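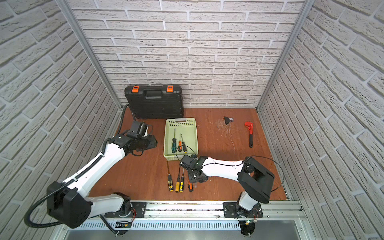
Selling at a winter market: notes for the growers' evening

Slide 1. Title

Say hello, thank Piret Kütt for setting up the chairs and the projector. Phones off. Questions at the end, except if I say something wrong about your own crop, then shout.

Slide 2. Who I am

Four seasons with a stall at the Brunwood market. Before that I sold only to restaurants. Mostly roots, some cabbage, leeks when they behave. I share a van with Emmett Bellamy.

Slide 3. Why bother with December

Fewer stalls. Shoppers who come in the cold have come to buy. Last December we took 601 dollars on our best morning, mostly from carrots and celeriac. Our worst morning paid for the stall and the gas and that was it. Give both numbers. People always ask for the good one.

Slide 4. What sells

Carrots, with or without tops. Parsnips if they are washed. Beets in bunches, small ones. Celeriac sells when it is cut in half so people can see the inside. Rutabaga is slow until you put a soup recipe next to it.
Kale after a frost. Tell them it is sweeter and let them try a leaf.
Winter radish: Dalia Vanags grows 19 rows of it and sells out. Ask her to stand up and say how she prices it. Keep her to two minutes.

Slide 5. What doesn't

Big squash. People don't want to carry it home. Sell it in wedges, wrapped.
Anything limp. Take it off the table and put it in the soup bag.

Slide 6. Soup bags

Two carrots, one leek, one parsnip, a piece of celeriac, parsley. One price, no weighing. Conceição Coelho started doing these at Kļaviņa and I copied her. Credit her by name.
Make them up the night before. Leave the parsley out until morning.

Slide 7. Keeping things from freezing

Greens suffer first. Keep most of them in the van and bring out a little at a time. Old blankets over the crates. Don't put roots straight on the ground.
Water in the spray bottle will freeze by 7 a.m. Leave it at home.

Slide 8. Prices

Write them large. Whole dollars where you can, nobody wants to dig for coins with gloves on. Don't drop prices in the last hour or the regulars will learn to wait.

Slide 9. Getting a stall

Applications go to Heino Žukauskas. He needs your crop list and proof of insurance. Two stalls are still open for the winter. Forms are on the table by the door.

Questions. If it goes quiet, ask who has tried storing beets in sand.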